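**Small Objects at Home, session 6: stands, racks and tiers**
Handout for the Wednesday group, Moltstead Adult Learning, October 14, 2026

Welcome back! Last time we did hooks and rails, and I promised you that stands would be even more fun. I hope you'll agree by the end of the evening. Bring your sketchbook pages from the Brarbridge visit if you have them.

## Hanging things upside down

A stemmed glass is a wonderful storage problem. It's top-heavy, the rim is the weakest part, and it takes up far more shelf than it deserves. Hang it by the foot and almost all of that goes away: the bowl points down, dust stays out, and the rim touches nothing.

The price is that the stand now has to do the balancing. Look for three things when you pick one up:

- a base wide enough to sit under the glasses (a round one is forgiving, as it treats every direction the same)
- a pole that doesn't wobble where it meets the base
- arms that hold the foot securely but let it slide out without a twist

Load the rack evenly! Two glasses on one side of a light stand will pull it over sooner than you'd think, and I have the broken stems at home to prove it. If you own only two, put them on opposite arms.

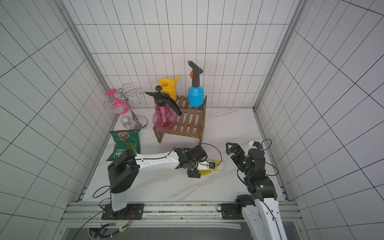 Decoration matters here too, and I'd like us to take it seriously. Curled wire looks like pure ornament, but a curl at the end of an arm also stops a glass sliding off, and it hides the sharp cut end of the wire. I love it when a pretty detail earns its keep like that. Steiner (chapter 2 of your reader) calls these "working flourishes," and you'll start spotting them everywhere, on coat racks, plant hangers, even toast racks.

## Two tiers and the watering gear

Now for the slatted wooden stand, one of my favorite pieces of small furniture. Slats let water drip through and air get back in, so a stand like this is perfect for anything that gets used wet: spray bottles, a watering can, a pressure sprayer. On a solid shelf the same things leave rings.

Who goes where? Try this order:

1. Things you grab daily go at the front of the lower tier. For most of us that's the trigger spray.
2. Wider, lower things can go behind, as long as the handle can still be reached.
3. Anything with a pump on top wants the upper tier, with open air above it. You need to get your whole hand over the handle.

Heavy items are the exception. A 1000 ml sprayer filled to the top belongs low down, whatever the list says, especially if the stand has short legs and sits on a smooth tile floor.

Color helps more than people expect. If the can is yellow and the sprayer is blue, you stop reading labels and just reach. Do keep a label on anything holding more than plain water, though.

## For next week

Choose one stand, rack or shelf in your own home and empty it completely. Draw it bare, then put everything back in a different order and draw it again. Live with the new order for a few days and jot down what annoys you (the annoyances are the best part!).

Reading: Steiner, pages 109 to 114. The Sesbridge library has a copy if yours hasn't arrived. We're in room 14 again, and the kettle will be on.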